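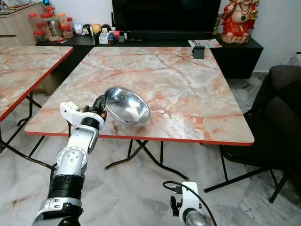
Unit 4: Folding tables and temporary work surfaces
Course notes, Small Premises Fit-Out. Instructor: Rok Radonjić

4.1 Scope

This unit covers light folding tables used as work surfaces in rooms that change function during the day. Fixed benches were covered in Unit 3. Read the Sorensen handout on floor loads before the Monday session, as the terms are not defined again.

4.2 Frame geometry

The common domestic and canteen type has a square top carried on metal legs that cross in an X. Each pair of legs turns on a pivot near mid-height. Crossbars tie the pairs together and resist racking. With the legs open, load passes from the top into the upper leg ends, through the pivots and down to the feet. The horizontal component at the feet is taken by friction or by a stop at the underside of the top, depending on the make.

Two consequences follow. A worn stop lets the legs spread under load and the top drops slightly at one side. A load placed outside the line of the feet produces an overturning moment, and a light table has little self-weight to oppose it.

Worked case. A square top measures 800 mm on a side. The feet stand 60 mm in from the edge on all sides. A load at the extreme edge therefore acts 60 mm outside the support line. For a 9 kg load the overturning moment is 9 x 9.81 x 0.06 = 5.3 N m. Compare this with the restoring moment of the table itself, taken about the same line, with the self-weight acting at the center of the top (lever arm 340 mm). Find the minimum table mass for stability. Ignore the legs.

4.3 Tops and edge bands

Marble-pattern tops are printed. The pattern has no bearing on strength or heat resistance and should not be specified as if it did. A glossy finish wipes down easily but shows scratches sooner than a matte one, and metal bowls slide on it more readily. Stainless steel bowls should be lifted clear of the surface and set down flat.

The edge band protects the core from knocks and moisture. Inspect it along the full perimeter, corners first. A colored band on a pale top makes gaps easier to find — run a fingernail along the joint as well. Where the band has lifted, dry the core before regluing.

4.4 Placing two tables in one room

Check that the open legs of one table do not enter the foot space of the next. Tables of the same pattern are not always the same height; measure both before butting them together. Keep small items back from the working edge, and leave enough clearance in front of any cabinet for its doors.

4.5 Site exercise

At the Plastdale annex, record the following for each table: top dimensions, foot spread, height at all four corners, condition of the edge band, condition of the pivots. Use the Casia sheet. Entries go in millimeters. The Bondon catalog gives nominal sizes only and is not accepted as a source.

Reading for Unit 5: hinges and stays.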